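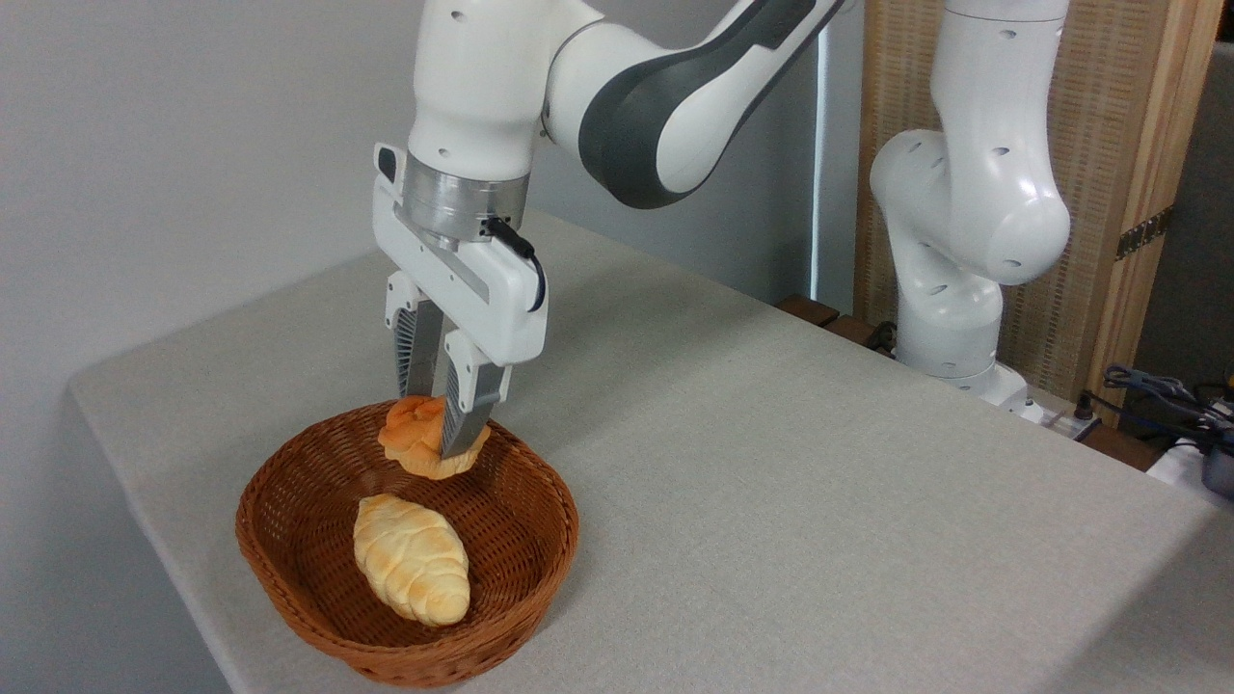
Waiting Times and Home Exercise Among Adults with Long-Term Back Pain in Fitham

Student project report, Community Health Practice II
Afroza Saha and Oluf Bundgaard

1. Background

Adults in Fitham who are referred for physical therapy for back pain usually wait several weeks for a first visit. During that time most of them are given a printed sheet of stretches and told to stay active. We wanted to know how many people use the sheet, how often, and what makes them stop. Our supervisor suggested we keep the project to back pain lasting longer than three months, so people with a recent injury were left out.

We did not set out to test whether the stretches reduce pain. That would need a control group and more time than one semester.

2. Method

The Fultulov clinic keeps a list of adults referred to physical therapy. At the time of our project it held 2954 names. After removing closed referrals and people referred for something other than back pain, 961 remained. The clinic mailed our questionnaire to all of them in April with a return envelope. We never saw names or addresses.

The questionnaire had 14 items on two pages. It asked about length of pain, work, sleep, use of the exercise sheet, and pain on an ordinary day on a scale from 0 to 10. The last item was an open box. Oluf wrote the first draft and Afroza shortened it after two classmates took over 20 minutes to fill it in.

We also held five phone interviews with people who ticked a box saying they could be called. Each call lasted 15 to 25 minutes. Notes were typed up the same evening.

3. Results

We received 310 usable questionnaires, a response rate of 32 percent. Another nine came back blank or with only the first page filled in.

Just over half of those who answered had tried the stretches at least once. Fewer than a quarter were still doing them in the week they filled in the form. The most common reason for stopping was that the exercises hurt and the person did not know if that was normal. The second was forgetting. Lack of space at home came up mostly among people living in the Vostunville apartments.

People with poor sleep reported higher pain scores, as we expected from the reading. Age made little difference to whether someone kept going with the sheet – this surprised us, and we checked the coding twice.

In the interviews, four of five people said they would have liked one phone call during the wait. One had called the front desk to ask about a stretch and was told to save the question for the first visit.

4. Limitations

Two thirds of the people we wrote to did not answer, and they may differ from those who did. The questionnaire was in English only. Item 9 was badly worded: "regularly" was read as daily by some and weekly by others, so we left it out of the analysis. Pain scores came from a single day's answer.

5. Suggestions for the clinic

Add a line to the sheet saying what kind of discomfort is expected and when to stop. Print a number to call. Offer one short call about two weeks after referral – the Snorradóttir practice already does this for knee patients, and its call script could be adapted.

The questionnaire and the coding key are in Appendix A. Interview notes are held by the department.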